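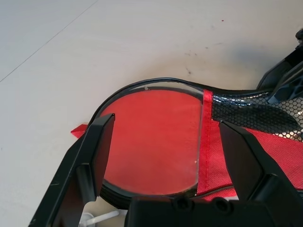 Gripper at the red case, round window side.

Sunday, and my feet are up at last, with the heater ticking and a pot of tea I will probably forget about. I meant to write this on Friday night and fell asleep in the chair instead, so I'm putting down the whole week in one go before it runs together.

We've had the two-armed machine in the returns room at Gramex for 4 weeks now, and I think I've stopped jumping when it moves. The first few days I said excuse me to it every time I went by with the cart (Sekar heard me and has been saying excuse me to the label printer ever since). It works its way through the sporting goods and the soft toys, and the rest of us take what it can't manage, plus anything that comes back with a letter in the box. I do love the letters. There was one this week from a grandmother over in Tonunwood that ran to both sides of the paper and was mostly about her knee.

The thing I keep turning over is how my day has changed shape. I used to stand at a table from start to finish, open, turn over, feel along the zipper, close, next, and my hands knew the work so well that I could plan a whole supper while I did it. Now I walk. I watch a while, I move things to where it can get at them, I fill in the log when it stops and asks for a person, and then I walk some more. My back is better for it, I'll admit that. But I get to the end of a shift oddly tired in the head, the way you are after sitting beside somebody who's learning to drive.

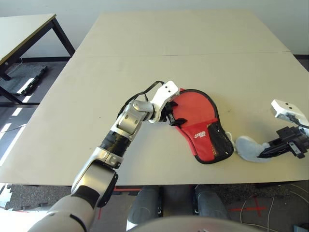
Rosimeire had me in for a talk on Thursday, a kind one, with the door open. The February sheet says 3,031 items through the room, and the machine's share was 1,930, and she wanted me to hear from her and not from the lunch table that there are no plans to let any of us go. Six of us now and six of us in the summer, she said. I believe her. I also noticed she said summer and didn't go any further, and I expect she noticed me noticing, because she got up and offered me one of the good cookies.

What she'd like is for me to do the training with Fontes, the people who look after the machine, so there's somebody on our shift who can set it right without waiting on a phone call. Me, at my age! I told her I still call my daughter when the television goes blue. She said that was fine, and that what they need is someone who knows a cloth bag from the inside out, where it sags and which end you'd pick it up by, and I suppose I do know that. Twenty-some years of zippers has to be good for something. There's a little more money in it too – a little, she was careful to say.

Sekar thinks I should take it. He's a bit sore that he wasn't asked, though he'd never say so, and I've been wondering if they'd let the two of us go together. He's quicker than I am with screens and I'm more patient with things that stop halfway. I'll ask tomorrow if I can catch Rosimeire before the trucks come in.

I miss the talking, is what I'd tell her if she asked me again. We stood close enough at the old tables to talk all day long, and now we're spread out and you have to save things up for break. I had a good story about the neighbor's goat and by lunch I'd lost the middle of it.

Must remember to take my other shoes in, and give Sekar back his casserole dish.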